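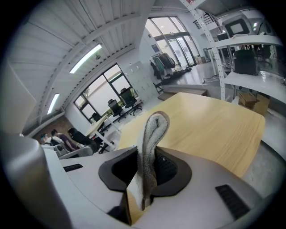 Towels go hard for the same reason kettles fur up, and in Dravthorpe, where the water could be sold by the slab, they go hard quickly. Most people respond by adding more softener, which coats the loops and leaves you with a towel that feels lovely and moves water around your back without picking any of it up. A grey terry one, folded, should still hold a rounded loop at the fold. If yours makes a sharp crease and stays there like cardboard, read on.

Wash at 60 with half your usual powder and no softener. Put a cupful of white vinegar in the drawer where the softener used to live. Do this for 2 washes, then go back to normal, still without the softener. Never vinegar and bleach together, unless you dislike your lungs.

Spin at 1,000. Faster gets more water out but flattens everything, and you'll be ironing pillowcases you had no plans to iron.

Shake each towel hard before hanging it. 12 good snaps, outdoors if the neighbours are tolerant. Then again when it comes off the line.

Tumble drying: 25 minutes on low, then finish on the airer. A clean tennis ball helps and sounds like someone falling downstairs.

Don't dry them on the radiator. I know. Everyone does it from October to April, me included, and every one of those towels could stand up by itself.

New towels shed. Wash them alone the first time or wear grey fluff on your black trousers until they wear out.

Old towels, past saving: cut into squares for the car, the dog, the bottom of the shed door. Hem them if you're that sort of person — I have a drawer of unhemmed ones, and it looks like something has been nesting in it.

Updated 8th July, after several letters about the tennis ball. Yes, a yellow one can leave colour on white towels. Use an old one, and wash it first.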